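Felt Ketchup Bottle — Play Food Range
Stock and care information
Page updated 30 October 2019

The ketchup bottle is part of the Drestia felt play food range, supplied singly or in the table set with the mustard, the bread slices and the fried egg. It is intended for play kitchens, pretend shops and nursery role-play corners.

Construction

The body is red felt, cut in panels and joined by stitched seams. Panels are cut and sewn by hand, so outlines vary from one bottle to the next. A seam may run slightly off the vertical and one side may be fuller than the other. Variation of this sort is within tolerance and is not accepted as a fault for return.

The label is a separate patch of white felt with a coloured border. Lettering is drawn on by hand in marker before the patch is fixed to the body. Letter height and spacing differ between pieces, and we cannot supply two bottles with matching labels.
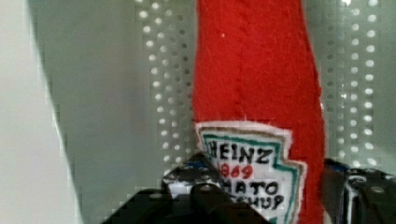 Komen wrote to ask whether the marker comes off on damp hands, as their last felt bottle from another maker had turned pink round the label after a month in a playgroup. The marker used on the label is a pigment type, heat-set with a dry iron before assembly. It does not transfer to dry or slightly damp skin. It will soften if the label is soaked, and red dye can migrate from the body into white felt under the same conditions — keep the patch dry when cleaning.

Surface

Felt sheds a little fibre when new. This reduces with handling. The surface also picks up lint and pet hair, which show more on the red than on the paler items in the range. Remove with a lint roller or a strip of low-tack tape. Do not use a stiff brush, as it lifts the surface and causes pilling along the seams.

Cleaning

Spot clean only, with cold water and a well-wrung cloth. Press, do not rub. Dry upright and away from radiators. Do not machine wash, tumble dry or bleach. If the body has been squashed in storage, roll it between the palms until the filling is even again.

Storage

Store upright or on its side in a ventilated box. Avoid direct sunlight, which will fade the red. Sealed plastic bags are not recommended for longer than a few weeks.

Ordering

Single bottles are sold from stock. Trade packs contain 6 bottles; the trade carton contains 40. Orders of 200 and over are made up to order, and the next production slot is in November. Custom label wording is available on made-to-order quantities only, and artwork must be approved before cutting begins.

Related items

Vondau felt mustard bottle
Pastor play kitchen shelf, two-tier
Replacement label patches, blank, white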